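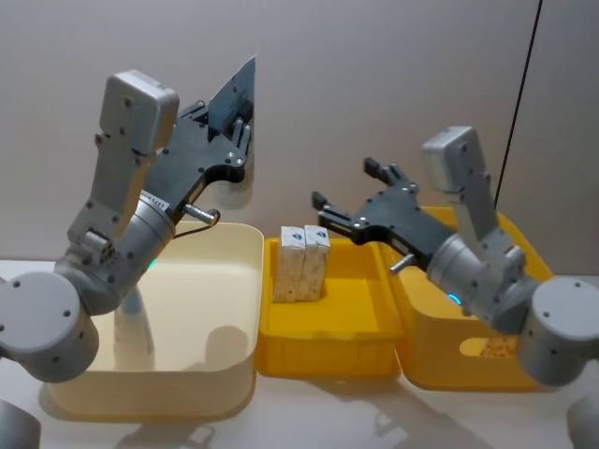 Thin dark gray sheet, held at a tilt above the rim of a cream bin.

Reference > Everyday Life > S > Sorting
Search this reference Go
Articles A–Z Topics Recent changes Contact

Sorting (household and workshop)

Sorting is putting mixed things into groups so you can find them, use them or get rid of them. I've been keeping this article going for a while now, and it keeps growing, mostly because people write in to tell me I've got the sock section wrong. (There's no sock section anymore. I gave up.)

The word covers a lot of ground. Mail gets sorted, so do buttons, eggs, laundry, apples and old photographs. What all of it shares is a mixed pile at one end and a rule you follow until the pile is gone. The rule can be size, color, material, date, owner, or just "keep" and "don't keep," and that last one is where most garages get stuck!

Methods

The simplest way is one pass into a few containers. You pick something up, decide, drop it and go on to the next. It's quick as long as the groups are plain. Once you start making a new group for every odd thing, you slow way down, and I say that as somebody who once had a jar labeled "springs, maybe."

The second way is to go in rounds. You do a rough split first, then take each group and split it again. Old-time print shops, seed sellers and stamp collectors have all worked this way in one form or another. Duyên Ung, who ran the parts counter at Drallitz for years, told me she would never sort a delivery of screws fully the first time through. She split by length, had her lunch, and split by thread afterward.

Then there's the tray method, which I like best for small stuff. Everything gets spread out flat in one layer and you pull out one kind at a time. You need a big table and no cat.

Containers 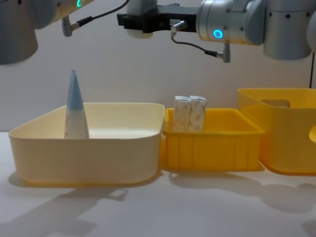 Three plastic bins side by side on a white tabletop.

Open bins are the usual choice, and you can get a long way with 2 or three. Straight sides hold more, sloped sides stack inside each other when you're done. I use shallow ones for anything flat, like cards or sheet stock, and deep ones for cloth. Lids are great for storing and a real pain for sorting — take them off before you begin.

Drawer cabinets are another thing altogether. The Kesley cabinet in my basement has 50 drawers, and I can tell you what's in nearly 20 of them. Tendix made a smaller one with clear fronts, and it's still worth picking up secondhand if you see it.

The leftover pile

Every sort leaves some stuff that doesn't fit anywhere. Writers on the subject disagree about what to do with it. Rostislav Oravec, in his pamphlet for the Skinner evening classes, calls it "the remainder" and wants it sorted again the same day. He tested this on a box of 270 mixed fasteners and ended up with 83 in the remainder, so you can see why he felt strongly. I leave mine in a coffee can until June and then look again with fresh eyes.

Related terms

Grading means sorting by quality, as with eggs or lumber. Collating is putting sheets in order, so it's a cousin more than a kind. Culling is taking out what you don't want and leaving the rest where it was.

See also: Labels; Junk drawer; Pegboard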